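Last updated: July

Tikura Opens Mixed Tableware Lending Service to Community Kitchens

Tikura today announced a lending service for secondhand plates, open to community kitchens and small event halls. The opening stock stands at 1,136 pieces, of which 549 have patterned or colored rims. 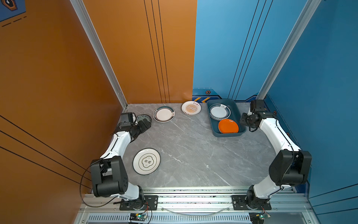 Mixed Patterns, Sorted for the Table

Plates are lent in mixed groups – teal and dark green rims, florals, an orange sunburst – and returned in trays. 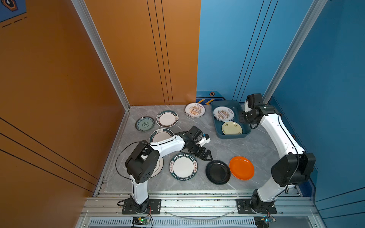 Borrowers may keep a group for up to 21 days. Stacking trays are included in the loan.

"Many halls own plenty of plates and no two that match," said Nermin Aydoğan, director of lending at Tikura. "We would like them to set a long table with pleasure."

The stock includes restaurant ware, such as a teal-rimmed white plate bearing the characters 食味 inside a cloud-shaped emblem. 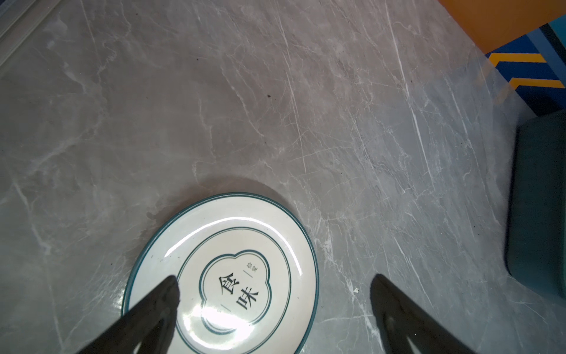
A further 700 pieces will be added from the Badard warehouse. Requests may be sent to Kilian Thaler at the Tikura lending desk.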